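Home About Services Training Rules Library Contact

About Dellgate

Dellgate checks the rules that other people write for their robots. We read them, we stand next to the machine they are meant to cover, and we report on how far apart the two are. Usually it's further than the client hoped.

The company was started by Hidayah Lumbantobing after 14 years of writing safety procedures for packaging lines and, later, for research labs. Her opinion of those procedures, including a good many of her own, is that they were written to be filed. One of them ran to 80 pages. When she went back to the site a year later, the operators were working from a handwritten card taped inside a cabinet door, and the card was better. It said where to stand, who could restart the arm, and what to do if a part got dropped. We still use a version of that card in training.

We are a small office with one test room. We don't sell robots, and we don't take commissions from anyone who does. We turned down an offer of that kind from a distributor in our second year and would do the same again.

What we think about standards

Published standards matter and we work from them every day. We also think people lean on them too hard. A standard can tell you that a risk assessment has to be done. It can't tell you whether the person who did it ever watched the job for a full shift. We have seen assessments copied from one cell to the next with the old cell number still in the header. Every one of them had been signed.

We are doubtful about the word "collaborative" on a brochure. An arm that is gentle with nothing in its grip may be a different matter once it is holding something sharp, and the assessment has to cover the tool and the load along with the arm. We are just as doubtful about badges and gold seals. Dellgate does not issue one. Clients ask for a logo to put on the door, and we send them a list of open items instead — which goes over about as well as you'd expect.

How we work

A review takes 2 visits. On the first we watch and say very little. On the second we go through the written rules line by line with the people who run the machine, and anything they can't explain in their own words gets marked. Managers are welcome at the second visit and are asked to stay away from the first.

Our own house rules for tabletop work come to 26 lines. We started with more and cut the ones we couldn't check. A few that survived:

Hands stay off the table while the arm is powered and free to move. "It was going slowly" is not an exception.

One person has the stop button, and everyone in the room knows which person.

Objects for a task are set out before the arm is enabled. If something rolls away, it stays where it is until the arm is stopped.

Speed limits are set for the task being run, and written down by the person who set them.

A near miss is reported the same day, in plain words, with no form to fill in first.

We test these on simple jobs with simple objects, on the theory that a rule people ignore around a toy block will be ignored around a casting too. So far we haven't seen much to change our minds. 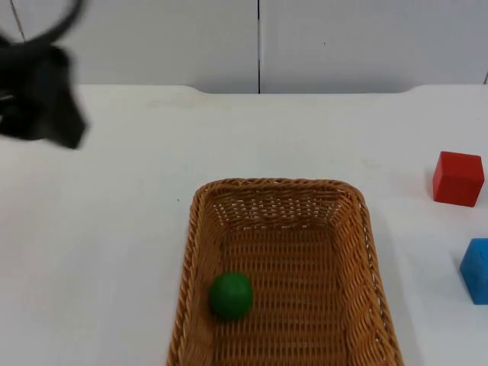 Tabletop work with a green ball in a wicker basket, red and blue cubes to the right, and the gripper in motion.

Who we work with

Most of our clients are small manufacturers, teaching labs and warehouses putting in their first arm. Nokel brought us in to look at a palletizing cell and ended up rewriting its restart procedure. Blöndal has us back every June to sit in on operator training. With Zendex we argued for most of a spring over whether a light curtain could stand in for a fence. We lost part of that argument, and their engineers had the numbers to back it up, so we changed our guidance.

We will probably change it again. The rules library on this site shows the older wording next to the current wording for each entry, along with who asked for the change. If you think one of our rules is wrong, or can't be followed by a person with a real job to do, write to us through the contact page. Tell us which machine, which task, and what your operators do now. Hidayah reads those messages herself and answers most of them before 9 a.m.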